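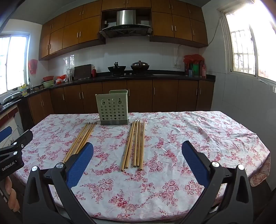
Kanchan Malhotra has been to a lot of open days, and she says she has learned to stand near the back, by the door, where the people who work there go to complain.

She went to the one at Horkside on Sun 25 October as a guest of a friend on the mailing list. I talked to her two days later. She buys equipment for a group of care homes, and three different vendors have told her since February that a robot will soon be setting the tables.

"I asked the first one how soon, and he said it depends on the data," she told me. "So I thought, fine, I'll go and look at the data."

The data, as shown to visitors, is people doing kitchen chores with grippers held in their hands. Chopsticks go in a holder, a lid goes on a pan. The idea is that a machine will later learn from the recordings. Malhotra watched the chopstick job for most of an hour.

"It's slow. I'm sorry, but it is. A person with ten fingers and a lifetime of practice picks up a chopstick with these pads and it takes real concentration. Then they tell you the robot will get it from watching that."

Rekha Singhal, who runs the sessions at Horkside, doesn't argue about the speed. Her team gets through 200 takes on a good day and throws a fair number away. The chopstick set stands at 354 usable ones, and she wants 500 before anyone trains on it.

"Thin things lying close together are hard," Singhal said. "If you only ever record the easy cup on the bare table, you get a robot that can do the easy cup. We use patterned cloths and cluttered counters on purpose."

Malhotra liked that answer more than she expected to. She was less happy with the talk that followed, in which a man from Zondiline put up a chart with no numbers on one side and spoke of "homes within reach." When she asked whose homes, he moved on to the next question.

I asked Singhal the same thing. She took a while – long enough that I checked the call was still up.

"I wouldn't put one in my mother's kitchen," she said. "Ask me again when it has done a kitchen it's never seen, with nobody from our side in the room."

Has that been tried? Four times, she said. She wouldn't give me the results.

Malhotra has told her vendors she'll wait. She did take the brochure.

Related
Pellegrini shows its dish sorter again, same dishes
What Akar left out of its warehouse tour
Reader letters: the robot at the front desk

Contact the editor | Copyright, all rights reserved | Back to top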